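Ata da reunião de acompanhamento: materiais de arrumação e mesa de blocos

Data: 3 de março de 2023
Local: Berville, sala 2
Presentes: Pauline Birkett (coordenação), Clive Crabtree (materiais)

1. Ata anterior
Aprovada sem alterações. Continua pendente, desde dezembro, a encomenda 1682 à Vanags (tampas de substituição).

2. Inventário
C. Crabtree apresentou a lista revista, com 512 referências. Os blocos de brincar passam a ser registados por cor e formato. As peças de madeira sem pintura ficam em linha separada.

3. Superfície da mesa
Mantém-se o padrão floral claro, com folhagem verde-acinzentada e flores castanhas pequenas. P. Birkett pediu orçamento à Billport para uma segunda cobertura igual. Prazo de resposta: 30 dias.

4. Disposição dos blocos
A caixa de madeira clara fica ao centro da mesa, com a etiqueta para cima. Os blocos cor-de-rosa, o azul-petróleo e os cubos ficam soltos, fora da caixa, no início de cada arrumação. 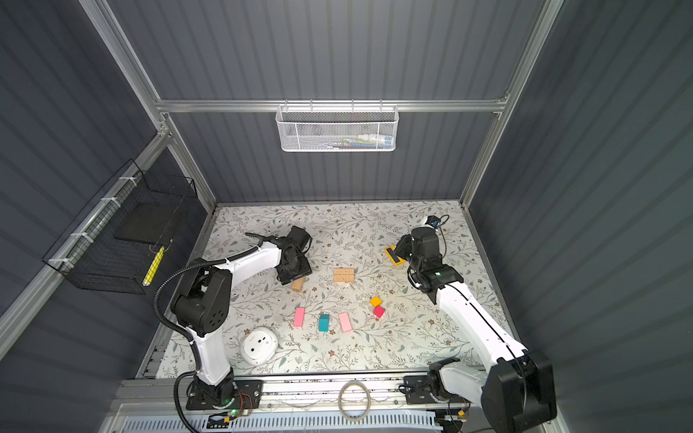 O cordel branco da caixa não deve ser cortado. C. Crabtree verifica a fixação da etiqueta e atualiza a ficha da caixa no inventário.

5. Outros assuntos
A fatura da Britotel foi conferida e segue para pagamento. A próxima reunião será marcada após a resposta da Billport.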